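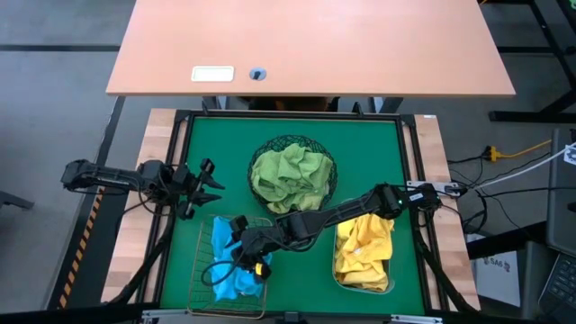 Haushalt & Wäsche › Häufige Fragen
Lesezeit: 4 Minuten

Fragen zu unseren Küchentüchern

Wir verkaufen bei Otska Tücher. Man sollte meinen, dass sich dazu wenig fragen lässt, aber unser Postfach ist anderer Ansicht. Gesammelt haben wir hier, was am häufigsten kommt, dazu ein paar Fragen, die nur einmal kamen und uns trotzdem beschäftigt haben.

Warum trocknet mein neues Geschirrtuch nicht ab?

Weil es neu ist. Leinen und Halbleinen kommen mit einer Appretur aus der Weberei, die das Tuch im Laden hübsch glatt aussehen lässt und Wasser ungefähr so gern aufnimmt wie eine Regenjacke. Nach drei Wäschen ist das meiste davon herausgewaschen. Bis dahin verteilt das Tuch die Nässe gleichmäßig auf dem Glas, was ja auch eine Form von Mitarbeit ist.

Bei wie viel Grad darf ich waschen?

Die Serie Tralley (Halbleinen) verträgt 60 Grad, ungefärbt auch mehr. Seok ist aus reinem Leinen und garngefärbt, die dunklen Töne bitte bei 40 Grad und in den ersten Wäschen für sich. Wer das Indigoblau trotzdem mit den weißen Hemden wäscht, hat anschließend hellblaue Hemden. Wir nehmen sie nicht zurück, es waren ja nicht unsere.

Und schleudern?

Leinen bei höchstens 800 Umdrehungen, sonst bekommen Sie Knickfalten, die jedem Bügeleisen standhalten. Tralley ist weniger empfindlich.

Kann ich Weichspüler benutzen?

Können Sie. Danach riecht das Tuch nach Bergwiese und trocknet wie eine. Weichspüler legt einen Film um die Faser, und dieser Film hält das Wasser draußen. Wenn es schon passiert ist: zwei, drei Wäschen ohne, dafür mit einem Schuss Haushaltsessig ins Spülfach. Den Essig bitte nicht zusammen mit Chlorbleiche verwenden, da entsteht Chlorgas, und so wichtig ist kein Geschirrtuch.

Mein Tuch ist eingelaufen. Ist das ein Mangel?

Nein, das ist Leinen. Seok-Tücher messen nach dem ersten Waschen 53 Zentimeter in der Breite, und genau dieses Maß steht auch auf der Banderole. Vorher sind sie größer. Sie bekommen also für kurze Zeit mehr, als Sie bezahlt haben — beschwert hat sich darüber bisher niemand, über das Danach schon.

Muss ich bügeln?

Nein. Feucht in Form ziehen, glatt aufhängen, fertig. Wer gern bügelt, soll es tun, am besten solange das Leinen noch etwas feucht ist. Trockenes Leinen zu bügeln ist eine Beschäftigung für lange Februarabende und führt selten zum Ziel.

Wie bekomme ich Rotwein, Kurkuma und Rote Bete heraus?

Rotwein: sofort mit kaltem Wasser ausspülen, dann Gallseife, dann waschen. Salz saugt ein wenig auf, reibt aber auch gern die Farbe in die Faser und gehört eher ans Essen.

Rote Bete: kalt ausspülen und über Nacht in Sauerstoffbleiche einweichen, sofern das Tuch weiß oder hell ist.

Kurkuma: Hängen Sie das Tuch nach dem Waschen in die Sonne, das Gelb bleicht mit der Zeit aus. Ohne Sonne, etwa von November bis März, besitzen Sie vorübergehend ein gelbes Tuch.

Das Tuch riecht schon nach einem Tag. Was mache ich falsch?

Vermutlich liegt es zerknüllt neben der Spüle. Ein feuchtes Tuch, das nicht hängen darf, wird muffig, das gilt für unsere wie für alle anderen. Aufhängen, öfter wechseln, heiß waschen. Wenn der Geruch nach der Wäsche noch da ist, hilft ein Blick in die Waschmaschine: Türdichtung abwischen, Waschmittelfach herausnehmen, einmal leer heiß durchlaufen lassen. Was Sie im Waschmittelfach finden, wollen wir bitte nicht als Foto sehen. Wir haben genug davon.

Wie viele Tücher brauche ich?

Als Tuchhändler sagen wir natürlich: mehr. Ein Haushalt zu zweit, der einmal in der Woche Kochwäsche macht und halbwegs regelmäßig kocht, kommt mit einem Geschirrtuch pro Tag und ein paar in Reserve gut hin. Mit kleinen Kindern oder einem Sauerteig rechnen Sie großzügiger.

Falten, rollen oder in den Korb damit?

Dem Tuch ist es gleich. Gerollt sieht man in einer tiefen Schublade besser, was da ist, gefaltet passt mehr hinein. Offene Körbe sind praktisch, wenn sie nicht direkt neben dem Herd stehen, wo sich der Fettdunst gern niederlässt. Wichtig ist nur, dass alles ganz trocken weggeräumt wird. Leinen fühlt sich oft trockener an, als es ist.

Was ist mit dem Aufhänger? Meiner ist ausgerissen.

Ältere Tralley-Tücher hatten eine Schlaufe, die nur im Saum steckte. Das war keine gute Idee, und es war unsere. Inzwischen wird sie mit vier Stichreihen durchgenäht. Wenn Ihre sich verabschiedet hat, schreiben Sie uns kurz, wir schicken ein Stück Band zum Annähen. Wer nicht nähen mag, kann das Tuch einsenden, das Porto hin tragen Sie, das zurück tragen wir.

Gibt es die Farbe »Prullwood« noch?

Nein. Prullwood war ein Braungrün, das auf dem Bildschirm nach Waldboden aussah und in der Küche nach etwas, das man wegwischen wollte. Die Restposten sind verkauft, vermutlich an Menschen mit sehr guten Monitoren. Seither kommen erstaunlich viele Anfragen danach, eine Neuauflage ist trotzdem nicht geplant.

Wohin mit alten Tüchern?

Erst werden sie Putzlappen, dann Schuhlappen, dann das Tuch, das beim Fahrrad liegt. Reines Leinen ohne Kunstfasernaht verrottet im Prinzip auch auf dem Kompost, gefärbte Tücher würden wir dort aber nicht hineinlegen. Die Biotonne ist für Textilien in der Regel tabu. Noch brauchbare Stücke nehmen viele Tierheime, bitte vorher anrufen und vorher waschen.

Kann ich benutzte Tücher zurückgeben?

Gewaschene, benutzte, mit Tomatensoße in Berührung gekommene Tücher: nein. Ungewaschene mit Banderole: ja, innerhalb der Frist, die in unseren Lieferbedingungen steht. Eine Banderole, die sichtbar mit Klebefilm wieder befestigt wurde, erkennen wir inzwischen.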